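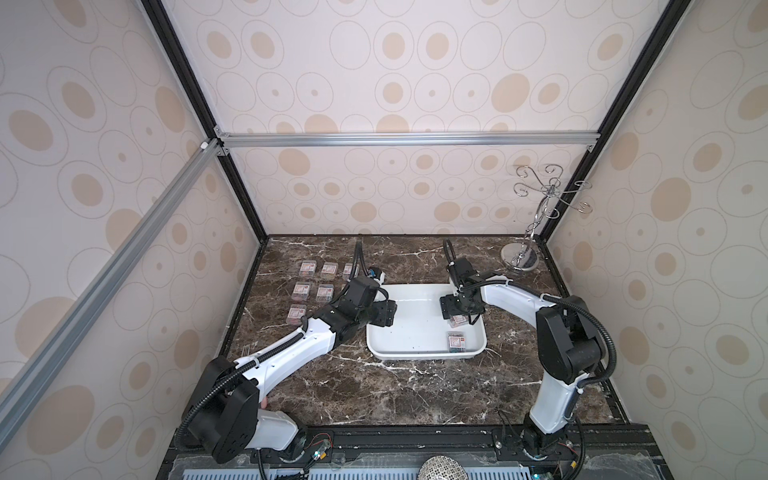

1/ Notes on the July flood alerts for the lower Trarketti, now that the gauge data has been released. Several people asked why Plamholm got a warning, lost it, and then got it back within the same evening. The record explains most of it.

2/ Background. The Trarketti has two level gauges that matter to the town. One is at Liyanage weir, upstream. The other is on the road bridge at Plamholm. The warning thresholds are set on the bridge gauge, but the forecast is driven almost entirely by the weir.

3/ The catchment above the weir is 163 square kilometres, mostly steep, with thin soil over shale. It drains fast. The lower part is flat and slow. A storm that sits over the top half produces a sharp peak at the weir and a lower, longer one at the bridge.

4/ Both gauges are pressure sensors in stilling wells, read by Lorkex loggers. They record every 10 minutes and transmit once an hour in normal conditions. Above a set level they switch to sending every reading.

5/ First alert went out at 16:40. Level at the weir had been rising since lunchtime and crossed the trigger at 16:30. The forecast peak for the bridge was just over the threshold for flooding on Quay Road and the allotments. Nothing odd so far.

6/ At 18:10 the weir gauge showed the level dropping sharply. Two further readings agreed with it. The forecast model took this as the peak having passed, and the warning was downgraded to "be prepared" at 18:50.

7/ The level had not dropped. The intake pipe to the stilling well was blocking with silt, and the reading inside the well had stopped following the river. You can see it in the trace once you know: real falls on this river have a curved tail, and this one is nearly a straight line down followed by a flat.

8/ Why down and then flat, if the pipe was blocked? A sealed well should just hold its level. The well at Liyanage has an old drain at the base that weeps slightly. With the intake clear the leak makes no difference. With it blocked, the well empties to the height of the drain.

9/ The drain is in the last inspection sheet, marked as low priority. I think that was a fair call at the time. It had never affected a reading.

10/ Meanwhile the bridge gauge kept rising. By 19:30 it was 200 mm above what the downgraded forecast said it should be. The duty forecaster overrode the model and the warning was reinstated at 19:45.

11/ Peak at the bridge was at 22:20. Water reached the lower end of Quay Road and stayed below the doorsteps on the town side. The allotments were under until morning. The car park by the slipway flooded too, as it does most winters.

12/ On the rainfall figures going round: 945 is not the storm total. It is the average yearly rainfall in millimetres for the Plamholm station, lifted from the header of the data file. The storm total is further down the same file, in the column marked "event".

13/ Several replies have asked whether the sirens failed. Plamholm has no sirens. Alerts go out by text, by phone call to registered numbers and on the web page. The downgrade went by text only, so people on the phone list never heard that the first warning had been lowered. They did get a second call at 19:45, which some took for a repeat.

14/ What would have caught it sooner? A second sensor at the weir, outside the well, is the obvious one. A radar unit on the footbridge would do, and it does not care about silt. The cheaper fix is a check in the software: if the weir falls and the bridge does not follow within the usual travel time, hold the warning and ask a human.

15/ The travel time is well known, by the way. It is in the 2-page summary on the flood scheme's site, with a curve for low and high flows. The curve is based on winter floods — summer ones run slower through the weed below the weir, and it would be worth redoing with this event added.

16/ The intake has been jetted and the drain plugged. Readings since then match the staff board at the weir to within the width of a painted line. The gauge is back in the forecast.

17/ Correction to post 6: the downgrade was issued at 18:55. The 18:50 time is when the model run finished.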